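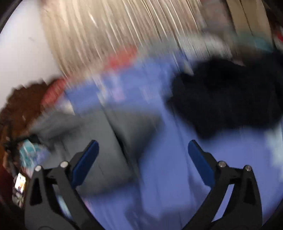 So what makes people stop using a shared laundry room sign-up sheet? Mostly it's one bad evening, when they book a slot, walk down with a full bag, and find every machine already running.

4.2 Why the sheets die

I went into this part of the study expecting money to be the big issue. Price per wash comes up in nearly every earlier paper on shared laundry rooms, and I had a whole block of questions ready for it. Our tenants in the Grindthorpe buildings just didn't care that much. We got 832 usable survey forms back out of 1004 handed out, and on the open question at the end ("What bugs you most?") people wrote long, angry, very funny paragraphs about slots.

The sheet is a simple thing. You write your apartment number in a box, the box is yours for 70 minutes, and everybody else stays out. In the Jesitz building this worked fine through the fall. Then January came, people switched to heavy bedding, and a 70-minute box stopped being long enough for a wash and a full dry. One load ran over, the next person waited, and by evening the whole column was off. I have copies of those sheets, and you can see the cross-outs getting darker toward the bottom of the page (somebody went through the paper with a pen at the 8 p.m. row).

What happened next surprised me. Tenants kept filling in the sheet for weeks after they had stopped trusting it. In the interviews they told us they wrote their number down "just in case" and then went down whenever they felt like it. I had been counting filled boxes as a sign of a healthy system, so I had to go back and throw out that measure completely. See Section 3.3 for the one I used after that, which compares the boxes to the meter readings on the machines.

Cantero was a different story. The room there is smaller and the machines are older, and I'd have bet on it failing first. But the tenants had worked out a habit of leaving an empty bag on top of a washer to say "I'm next," and they honored the bag far more than they ever honored the sheet. A few people complained about bags left there all afternoon, though even they used one themselves.

Figure 4. The hand-held gripper, with the two blue pads facing each other across the opening.

We also tried the Bronix booking app in 4 stairwells, and I'll be quick about it here because Section 5 covers the whole trial. Sign-ups were strong at first and then slid the same way the paper did. People liked getting the reminder on their phones. They didn't like that a late load still blocked the next slot, and the app had no better answer to that than the pen did - it just showed the problem in a nicer color.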